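The Long Table at Illen

Those of you who came along on Wednesday evening will already know how full the old reading room was, and those of you who couldn't make it were very much missed (there was a good deal of lemon cake left over, which is most unlike us). The subject was local words, and I don't think I have ever heard so many people talking at once, all of them cheerful and hardly any of them agreeing.

It began with the humble bread roll, as these things always do. In Illen we say one thing, over in Lirnosby they say quite another, and a lady who grew up at Sayce told us her grandmother had a separate word for the burnt ones, kept back for the hens. From there we wandered on to alleyways, to the crust on a rice pudding, and to the many ways of saying that the sky looks like rain. I could happily have stayed until midnight.

The plan, for anyone new to all this, is a small printed word book covering Illen and the three parishes nearest to us. We have up to 300 words gathered already, some on the backs of envelopes, and we would dearly like to reach 1000 before we go to the printer in Altholm. They have quoted us a very fair price for 240 copies with a soft cover, and we think most of those will find a home before Christmas.
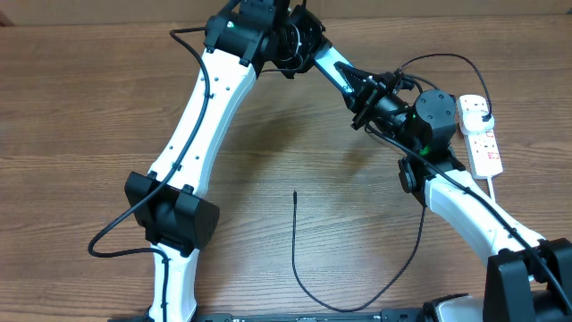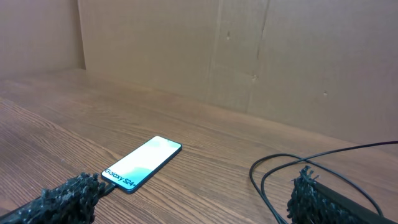 Please do keep sending your words in, even the ones you think everybody must know. Those are often the very ones that get left out! It helps enormously if you can add where you heard the word and how old the speaker was, more or less, and a sentence using it if one comes to mind. Don't fret over the spelling. Half of these words have never been written down before, and we shall simply put the different versions side by side.

If writing isn't your thing, you are welcome to come and talk instead. We shall be in the reading room again in February, from half past two, with the heating on and the kettle too. Sayce people can share lifts from outside the chapel, and there is a bus back to Lirnosby at ten to five.

One last plea: somebody took home a blue folder with the farming words in it, from "hedge" onwards. We should love to have it back.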